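Skemico students are teaching grippers to fold, sort and hang

11/2/23

The robotics club at Skemico started in August with 6 members and a folding table. When we sat down with the club's student lead for this piece, the first thing she wanted to talk about was clothes.

"Everyone expects us to say soccer robots or a maze," she says, laughing. "We're doing laundry! Shirts are so much harder than a maze. A shirt never lands the same way twice."

The project is called Basari, and the idea is easy to like. Members do ordinary household jobs with grippers held in their own hands, and the recordings go into training a small arm the club hopes to enter at the Pusard student challenge. So far they have 2,885 recordings on the drive, and she can tell you which ones are bad.

"The early ones are terrible," she says. "We moved like we were late for a bus. You watch them back and you think, no arm could ever follow that. So now we have a rule – if you couldn't do it with a full cup of coffee in your other hand, slow down."

I had a try myself and lasted one sleeve. The gripper feels easy for the first minute, and then you notice your wrist wants to do all the little turns that two fingers and a thumb would normally take care of.

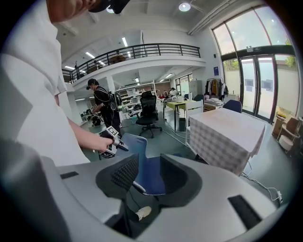
What surprised me most was how much of the club's time goes into talking. After each round they sit down and argue over what counts as a finished job. Is a hanger with one shoulder slipping off a success? (They voted no, and it was close.)

"I love that part," she says. "You think you know what 'put it away' means, and then you have to write it down for a machine and it takes all afternoon."

The first model, trained on 326 of the cleaner recordings, managed to pick up a sock and hold on to it. They cheered so loudly that the class next door came over to see. The second one dropped the sock but got the drawer open, and they cheered for that too.

Her advice for other schools is to start with one object and stay with it longer than feels reasonable. The club spent 11 sessions on a single dish towel before anyone was allowed near a shirt.

"People got sick of that towel," she says. "But they got good. You could see it in their hands."

Next up is the Katayama workshop, where they'll swap recordings with two other student teams and find out if a model can learn from somebody else's habits. She has already packed the towel.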